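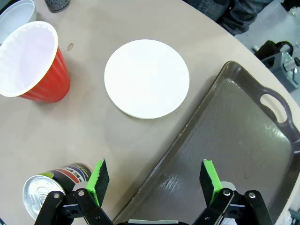
Progress report on the tray service work, 9 September 2025

Hi Wayne,

You asked for something short on where your money has gone, so I'll try (no promises). We've been busy with the drinks-and-snack tray, the plain one that Grollside and Shabalala both asked for: a can, a red plastic cup and a white bowl on a brown tray. It sounds like the easiest job in the world, and then you try to get people to lay it the same way every time!

The table is the round-edged beige one and I've grown fond of it. Brown trays show up well against it, and it wipes down fast. The trays are the ones with a handle hole molded into the rim. I'd worried that the shiny floor would let things slide around when people carried them, and it does a bit, mostly with the cups, so I've asked Kelliritz to quote for 20 thin liners. No price yet.

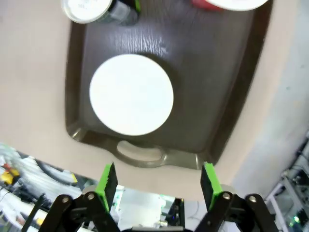
The written instructions for setting up are on their third version. The first one ran to two pages and people gave up halfway. The new one fits on a card: can and cup toward the back, bowl in front, handle hole left clear so you can get your fingers in. I also took out the part about which way the label should face. It slowed everyone down and the folks at Grollside told me they couldn't care less.

We've finished 394 practice trays out of the 600 in the plan. I'd hoped to be further on, but we lost a good chunk of time when Deva sent the wrong bowls (deep ones, lovely for soup, no use to us) and we had to wait for the swap.

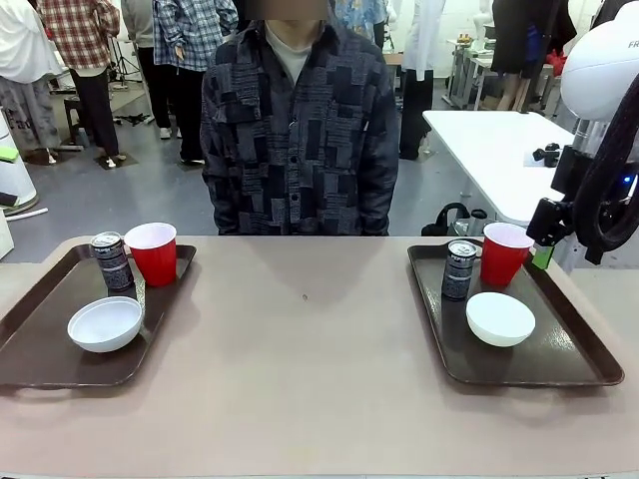

Doing two trays side by side has helped a lot, and I wish we'd started that way. You can check one against the other at a glance, and the card makes much more sense when there's a finished tray next to it. I'd like to keep to pairs for everything that's left.

On money, we've spent $127 on cups and cans since my last note, and the bowls were swapped at no charge. The liners are the only new cost I can see coming, and I'll send you the quote before I order any.

Still to do: the remaining trays, a trial of the card at Shabalala, and a decision on whether we add a flat plate. I'm leaning toward yes, but it makes for a crowded tray, so let me know what you think. The full write-up should reach you in November.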